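Mimer Raumluftmonitor
Montage- und Einrichtungsanleitung

Kapitel 4: Aufstellung, Erstinbetriebnahme und Abgleich

4.1 Voraussetzungen

Vor Beginn der Arbeiten muss die Basisstation gemäß Kapitel 3 angeschlossen und im lokalen Netz erreichbar sein. Der Monitor selbst benötigt keine Verbindung zum Internet. Für die Einrichtung werden das mitgelieferte Netzteil, das Kontaktkabel und der Zugangscode vom Typenschild benötigt.

Das Gerät ist ausschließlich für trockene Innenräume vorgesehen. Ein Einsatz als Gaswarngerät oder als Teil einer Brandmeldeanlage ist nicht zulässig.

ACHTUNG: Netzteile anderer Hersteller können die Messelektronik beschädigen. Nur das Netzteil aus dem Lieferumfang verwenden.

4.2 Wahl des Aufstellortes

Der Messwert ist nur so gut wie der Aufstellort. Luftauslässe, Heizkörper und direkt besonnte Flächen verfälschen die Temperatur- und Feuchtemessung; die Atemluft einer unmittelbar davor sitzenden Person verfälscht die CO2-Messung.

1. Gerät auf Tischhöhe oder in Kopfhöhe sitzender Personen aufstellen.
2. Abstand zu Außenwänden, Fenstern und Türen so groß wie möglich wählen.
3. Lüftungsschlitze auf der Rückseite freihalten.
4. Kabel zugentlastet verlegen.
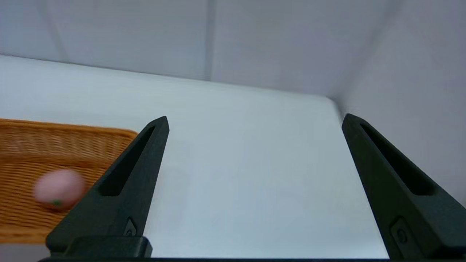
Bei Wandmontage ist der Halter Karkley zu verwenden. Er hält das Gehäuse auf Abstand zur Wand, sodass die Luft auch hinter dem Gerät zirkulieren kann. Die Bohrschablone liegt dem Halter bei. Vor dem Bohren ist der Verlauf von Leitungen zu prüfen.

Hinweis: In Räumen mit abgehängter Decke darf der Monitor nicht im Deckenhohlraum montiert werden. Die dort gemessenen Werte haben mit der Raumluft im Aufenthaltsbereich wenig zu tun.

4.3 Erstinbetriebnahme

1. Netzteil mit dem Gerät verbinden, danach in die Steckdose stecken. Die Statusanzeige blinkt gelb.
2. Aufwärmphase abwarten. Sie dauert 32 Minuten und darf nicht unterbrochen werden.
3. Leuchtet die Statusanzeige dauerhaft gelb, die Taste SET gedrückt halten, bis ein Signalton ertönt.
4. An der Basisstation das Menü »Geräte« öffnen und »Hinzufügen« wählen.
5. Zugangscode eingeben und bestätigen.
6. Raumbezeichnung vergeben. Sonderzeichen werden nicht unterstützt, Umlaute ab Firmwarestand 77.

Nach erfolgreicher Anmeldung wechselt die Statusanzeige auf Grün. Bleibt sie gelb, ist die Funkstrecke zu prüfen — in Altbauten mit Stahlbetondecken reicht eine einzelne Basisstation häufig nicht über mehr als ein Geschoss. Abhilfe schafft der Verstärker Ridgeway (siehe Kapitel 7).

Hinweis: Wird die Aufwärmphase abgebrochen, beginnt sie beim nächsten Einschalten von vorn. Bereits vorhandene Messdaten bleiben erhalten.

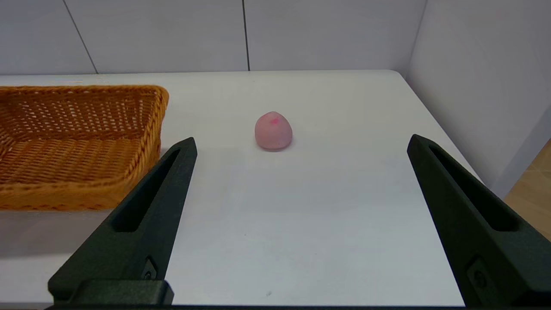
4.4 Abgleich und Grenzwerte

Der CO2-Sensor ist ab Werk abgeglichen. Ein erneuter Abgleich ist nach Transport, nach längerer Lagerung oder nach einem Wechsel des Sensormoduls erforderlich. Er erfolgt an Außenluft.

1. Menü »Sensor« öffnen und »Abgleich Außenluft« wählen.
2. Fenster vollständig öffnen oder Gerät an einen geschützten Platz im Freien stellen. Niederschlag und Abgase vermeiden.
3. Warten, bis sich der angezeigte Wert nicht mehr wesentlich ändert.
4. Mit OK bestätigen und Abstand zum Gerät halten, bis der Signalton ertönt.

Anschließend werden die Schwellen für die Ampelanzeige festgelegt. Die obere Schwelle steht im Auslieferungszustand auf 1.534 ppm und lässt sich für jeden Raum getrennt ändern. Die untere Schwelle wird vom Gerät vorgeschlagen, sobald die obere gespeichert ist. Eine Änderung wirkt sofort, bereits aufgezeichnete Alarme werden nicht neu bewertet.

VORSICHT: Während des Abgleichs nicht in das Gerät atmen und die Sensoröffnung nicht abdecken. Ein fehlerhafter Abgleich verschiebt alle späteren Messwerte.

4.5 Speicher und Datenausgabe

Der interne Speicher fasst 3.174 Datensätze. Ist er voll, werden die ältesten Einträge überschrieben. Wer lückenlose Aufzeichnungen benötigt, richtet die automatische Übertragung an die Basisstation ein. Dazu im Menü »Daten« den Eintrag »Übertragung« öffnen, das Intervall wählen und speichern. Die Ausgabe erfolgt als Textdatei mit Semikolon als Trennzeichen; Uhrzeiten werden ohne Sommerzeitkorrektur abgelegt.

Für die Auswertung in Zarnilska muss die Kopfzeile eingeschaltet sein. Andernfalls werden Temperatur und relative Feuchte beim Import vertauscht.
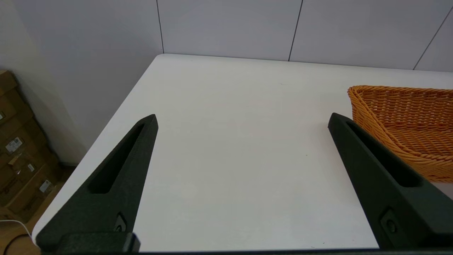 Leszek Bednarek merkt dazu an, bei ihm sei der Import auch mit eingeschalteter Kopfzeile abgebrochen, und zwar immer dann, wenn die Raumbezeichnung ein Leerzeichen am Ende enthielt. Nach dem Löschen des Leerzeichens und einem Neustart der Basisstation sei die Datei ohne Fehlermeldung eingelesen worden. In der Anleitung solle das bei der Vergabe der Raumbezeichnung stehen.

Ergänzung der Redaktion: Das Verhalten betrifft ältere Firmwarestände. Bis zur Aktualisierung sind Leerzeichen am Anfang und am Ende der Raumbezeichnung zu vermeiden. Bereits exportierte Dateien können in einem Texteditor korrigiert werden.

4.6 Störungen bei der Einrichtung

Statusanzeige bleibt dunkel: Steckverbindung am Gerät prüfen, Netzteil an einer anderen Steckdose testen.

Statusanzeige blinkt rot: Sensormodul nicht erkannt. Gerät vom Netz trennen, Modul herausziehen und bis zum Einrasten wieder einsetzen.

Zugangscode wird abgelehnt: Groß- und Kleinschreibung beachten. Nach mehreren Fehlversuchen ist die Eingabe vorübergehend gesperrt.

Messwert springt: Aufstellort nach Abschnitt 4.2 prüfen, danach Abgleich nach Abschnitt 4.4 wiederholen.

Weiter mit Kapitel 5: Benutzer und Zugriffsrechte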